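Straps and Buckles: How They Hold Things Tight

Have you ever clicked yourself into a car seat, or tugged the loose end on your school bag until it sat snugly against your back? Then you already know quite a lot about straps, even if you have never stopped to think about them (and most grown-ups haven't either!).

A strap is a long, flat strip of strong cloth. The cloth has its own name, webbing, and it is woven on a loom a bit like a scarf is, only very much tighter. One narrow strap might have almost 100 threads lying side by side along its length, and every one of them takes a little share of the pull. If you have an old bag at home, look closely at the strap and you may be able to see the tiny ridges where the threads go over and under each other.

Straps do have one bad habit, though. Put one down on a table and it flops over itself, and before long you have loops going every which way with the buckles stuck in the middle. 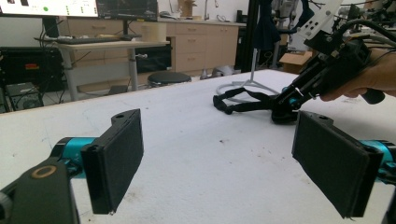
Why do straps get tangled so easily?
A strap is long and bendy, so it folds over itself whenever you put it down, and the buckles are lumpy enough to catch in the loops.

Luckily a muddle of straps is much easier to sort out than a muddle of string, as flat things don't pull into such tiny knots. Find a buckle first and hold on to it. Then follow the strap along with your other hand, slipping it out of each loop as you come to it, and try not to yank! When it is all free, lay it out flat and roll it up from the buckle end, like a Swiss roll. 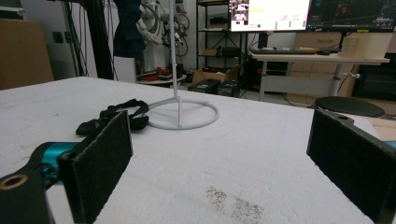
Words by Sithole

Now for the clever part, the buckle. Many buckles have a bar across the middle. The strap goes up over the bar and back down again, and when you pull, the cloth is squeezed so hard that it grips itself and stays put. Lift the edge of the buckle and the squeeze goes away, so the strap slides again.

You can try this with a ribbon and a big button. Thread the ribbon up through one hole and down through another, then pull gently on both ends and feel how the button holds on.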